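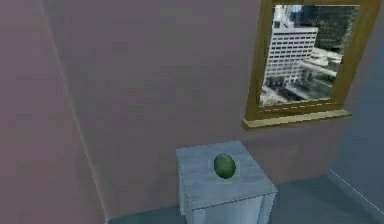 The pick-up task in our simulator: one green fruit, one stand, a window over the city.

I think home robot builders should spend longer in simulation than they want to, and should be more suspicious of it than they are. I have been building a small arm with Naomi Lukumay and Faraji Temba at Muriithi, the shared workshop where we rent a bench, and for most of April we did very little with a screwdriver.

Faraji was against this. He joined to cut metal, and he said so. His case is a fair one: a rendered room has no backlash in the gears, no cable snagging on a bolt head and no supply that sags when two motors start together. You can get very good at picking up a green fruit from a pale stand and still have an arm that can't pick up anything.

All true, but consider the other side. We ran 4,000 attempts in simulation before ordering the last of the parts. On the bench we manage 14 in an evening if the shoulder joint behaves. Our first design had a forearm that was too short to come down over the fruit from above, and we found that out without cutting any tube. Naomi changed one number and ran it again.

Where I part company with the keener simulation people is over the rooms they build. Ours has mauve walls, flat light and a single object on the stand. It was the right place to start. It is a poor place to stop, and I have seen people stop there — they get a high score in a tidy room and start writing it up. Muriithi has strip lights, a scratched bench and other people's mugs.

So my advice is to set a limit before you start. We gave ourselves seven weeks in simulation, and after that every change had to be tried on the real arm within nine days or dropped. Faraji got his metalwork and Naomi kept her test runs. The arguments are shorter now, mostly about the wrist, where a printed bracket flexes in a way the model knew nothing about. We are making the next one in aluminium.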